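Jellcombe Field Day Noise Floor Readings

README for the readings folder

The files in this folder hold background noise readings taken by members of the Jellcombe radio club at portable operating sites. They were collected to help choose locations for the June field day and to give a baseline when a site is used again.

Contents

readings.csv has one row per reading. sites.csv lists the 49 sites with grid square, height above sea level and access notes. The two files join on site_id.

Each site was measured on 3 bands: 80, 40 and 20 meters. The antenna was a Lornard vertical with four ground radials, fed through 56 feet of coax. Levels are in dBm, averaged over one minute in a 1000 Hz bandwidth, with the preamp off. Coax loss has not been corrected for. 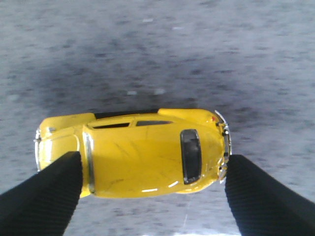
Times are local. Most readings were taken between 9 a.m. and noon, so the 80 meter figures say little about conditions after dark. Rows marked "storm" in the notes column had static from lightning and should be left out of averages.

Known problems

The sites along Lamberg Road are close to a power line. Their levels change a lot from one visit to the next, and a single reading there should not be trusted.

The Meireles Hill rows were first entered with the 40 and 20 meter columns swapped. This is fixed in the current version. If you have an older copy, please replace it.

Blank cells mean no reading was taken. They do not mean zero.

Use

Free to use and share with credit to the club. Corrections can go in the issue tracker, with the site_id and band in the title.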